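The case against the catch-all tray

Every tidying column I read gives the same advice: put a tray on it. Keys on the hall table? Tray. Post on the worktop? Tray. I bought mine from Hikier, and I remain unconvinced.

A tray doesn't tidy anything. It draws a border round the mess and asks you to admire it. Mine filled up within a week – receipts, a dead battery, 2 pens that didn't write – and because it all sat inside a rim, I stopped seeing it. On the bare table I'd have cleared the lot by bedtime.

I'm told the trick is discipline. If I had discipline I wouldn't have been shopping for trays.

There is also the matter of what goes in. The toy turtle with the coral-red body and the logo on its shell has no proper home, so by rights it belongs in the tray. I prefer it on the dark wood, where I have to decide about it.
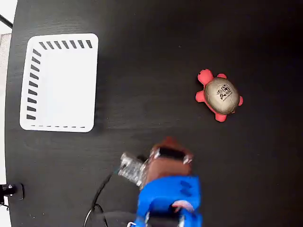
What I do instead

One drawer, emptied in October. Anything I can't name a use for goes out.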